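Lighting and Reading Comfort in Older People: Report on Our Term Project

By Rostam Salehi and Ivars Mägi
January 26, 2021

We started this project because of Ivars's grandmother, who had been told at her last sight test that her glasses were perfectly fine and yet still couldn't read her knitting patterns after tea. She had bought a stronger pair from a chemist, then another, and was on the point of giving up the knitting altogether. When we talked it over with our tutor at Norley, she wondered whether the trouble might lie with the lamp, and we have been asking people about their lamps ever since.

Our question was a simple one. Does a person with up-to-date glasses read more comfortably when the light on the page is made brighter, and does the kind of lamp matter? We borrowed a light meter from the physics store and invited people in from the Mussa reading group, all of them over sixty and all with a recent prescription. Each person read short passages at 200 lux, which is quite a dim sitting room in the evening, and again at 700 lux with a desk lamp brought in close. Each reading lasted 4 minutes, with a good long rest and a biscuit in between.

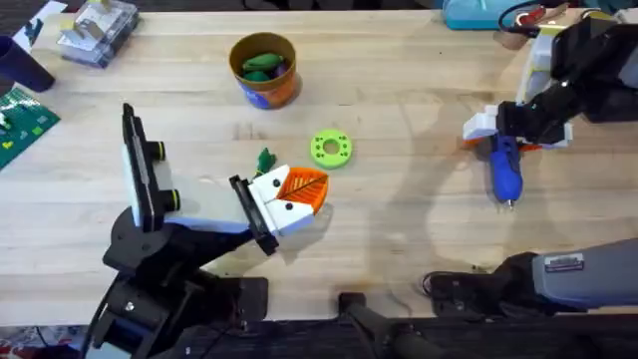 Orange leaf shape held in a gripper, and lime-green disc on the wooden tabletop.

We didn't time anybody against a stopwatch, as our first try at that made people nervous and they rushed. We asked them to give each reading a comfort score out of ten, and to tell us in their own words how their eyes felt. Nearly everyone preferred the brighter page. The most common score under the desk lamp was 9, and several people said the letters looked "blacker", which we thought was a lovely way of describing contrast.

The type of lamp was harder to judge. We tried the Sturine, with its wide fabric shade, and the Clitetti, a bendy-necked one that can be pulled right down over the book. Most readers liked the second, but two found it threw a shine off glossy paper and asked for it to be moved to the side. Once it stood on the side away from the writing hand they were much happier.

Glare deserves a section of its own, and if we did the project again we would give it one. Shiny paper was only part of the problem – pale table tops and polished things lying near the book can bother a sensitive eye as well. We became rather keen on looking at ordinary objects this way, asking which parts of them an older person would pick out easily. A blue cordless hand tool on a light wooden table is a good case, with its strong blue body plain against the pale wood and the black rubbery grip showing as dark patches on the handle. A white mug on a white worktop is the opposite, and one of our readers told us she had knocked over more of those than she cared to admit.
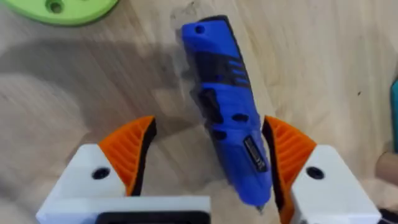 Our results have their limits and we would like to be open about them. The group was small, everybody knew which lamp was on, and we think a few people gave kind scores because they liked us. We also had no way of checking for early cataract, which can make bright light feel unpleasant, so nobody should read this report in place of a visit to their optician. We would like to go back in February with matt and glossy copies of the same passages and ask the same people again.

Ivars's grandmother now has a bendy-necked lamp by her chair and is halfway up the back of a cardigan. Our warm thanks to the reading group for their patience, and to our tutor for the loan of her own lamp when ours blew its bulb.

Related reports
Do Coloured Overlays Help With Small Print?
Screen Breaks and Tired Eyes in the Sixth Form
How Often Do Our Families Have Their Eyes Tested?

Contact the science department | Copyright Norley student projects | Back to top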